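4. Ghost stories as part of the tasting room visit

4.1 Setting and method 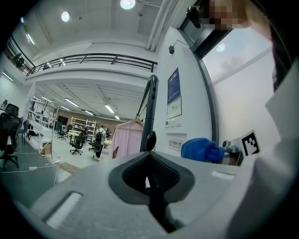

The interviews for this section were carried out at three wineries in the Laltmont valley between March and the end of the picking season. All three occupy older houses that were turned over to wine by their present owners, and all three are known locally for stories of hauntings. We refer to them as Starncombe, Jatora and the Wróbel house, which are the names used on their own labels. Each receives visitors in a main tasting room on the ground floor, and each offers some form of tour.

Our interest was in how the stories are told and what visitors do with them. Earlier work on haunted hotels and pubs has mostly dealt with overnight guests, who choose a place partly for its reputation and have many hours in which to be frightened by it. A tasting room visit is short. People come in the daytime, often in groups, and most have booked for the wine. We wanted to know whether a ghost story matters in a visit of that kind, and if so at what point.

Visitors were asked to fill in a single-page questionnaire after paying. We received 1148 usable returns, of which 475 came from Starncombe. Questionnaires with more than half the items left blank were discarded. We also held longer interviews with owners and staff, and Omoregie sat in on tours at each house on different days of the week. Notes were written up the same evening. Visitors were told at the start of each tour that a researcher was present, and on no occasion did a group object.

The questionnaire asked why people had come, whether they had heard of any haunting before the visit, which story they remembered best, and whether they had bought wine. It did not ask whether they believed in ghosts. We had included such an item in a trial version, but several people left the rest of the page unanswered after reaching it, and two told staff they found it rude. The wording was dropped and the remaining items were moved up.

4.2 Who tells the stories

At Starncombe the stories belong to the owners. Benito Miranda tells them himself during the first pour, standing behind the counter, and staff are asked not to tell them when he is away. His version centres on a cook who is said to have worked in the house and who moves glasses from one shelf to another. He does not claim to have seen her. When pressed by visitors he says that the glasses move and that he has no better account of it.

The arrangement at Jatora is looser. There the staff pick up the stories from each other, and new ones are added. Olga Calvo, who had worked in the tasting room for six years at the time of interview, could date several of them. One, about footsteps on the back stairs, came in with a seasonal worker and was taken up by the others after he left. Another had been told about the cellar until the cellar was closed for repairs, when it was moved to the upstairs landing. Calvo saw no difficulty in this. "People want to stand where it happened," she said, "and they couldn't stand in the cellar."

The Wróbel house has a printed sheet. It was put together by a former owner and lists the sightings room by room, with the names of those who reported them. Visitors may take a copy, and many do. Staff there rarely tell a story from start to finish. They point to the sheet, answer questions, and go back to the wine. Rocío Palacios, the manager, said she had thought of withdrawing it because some of the entries upset children, but regular customers asked for it by name and she had left it on the counter.

These differences matter for what follows. A story told by an owner is heard by nearly everyone who comes through the door while he is working, and by no one when he is not. A printed sheet reaches fewer people on the day but is carried home. In the staff-led case, what a visitor hears depends on who is pouring, and two groups on the same Tuesday afternoon may leave with quite different houses in mind.

4.3 What visitors remember

Visitors who had heard of a haunting beforehand were not more likely to give it as their reason for coming. Most wrote that they had come for the wine, for the drive, or because a friend had suggested it. The haunting appeared further down, usually under the heading "anything else". This agrees with what the owners told us. Miranda said that people ask about the cook "once they have a glass in their hand", and seldom before.

When asked which story they remembered best, visitors favoured those tied to an object or a spot they had been near. The moving glasses were mentioned far more often than the general claim that the house was haunted. At Jatora the landing story did well among people who had taken the tour and was hardly mentioned by those who had stayed at the bar. Stories with a named person in them were remembered, but the name itself was often wrong. The cook at Starncombe was turned into a maid, a nurse and, in one return, the first owner's sister.

A small number of visitors offered stories of their own. These were written in the margins or on the back of the page. Most concerned another building altogether, such as a grandparent's farm or a school. Some staff spoke of this as the part of the job they liked most. Calvo said that a good ghost story "gets the quiet ones talking", and that couples who had said little during the first two wines would often begin at that point to talk to the people beside them. Our tour notes support this, though only loosely, as we did not time conversations.

4.4 Effect on purchases

We had expected that visitors who enjoyed the stories would buy more wine. The returns do not show this with any clarity. Buyers and non-buyers remembered stories at much the same rate, and group size had a stronger link with buying than anything to do with the haunting. One exception is the Starncombe red sold under a label showing the cook's shelf — this was bought largely by people who named the moving glasses as the story they remembered. Miranda keeps the label for the tasting room only and does not supply it to shops.

Nishimura, who did the coding of the purchase items, notes two limits here. Visitors were asked whether they had bought wine but not how many bottles, and club members, who have their wine sent on, may have answered no. The second problem is the more serious at the Wróbel house, where the wine club is large and members visit often. We return to the club members in Section 5.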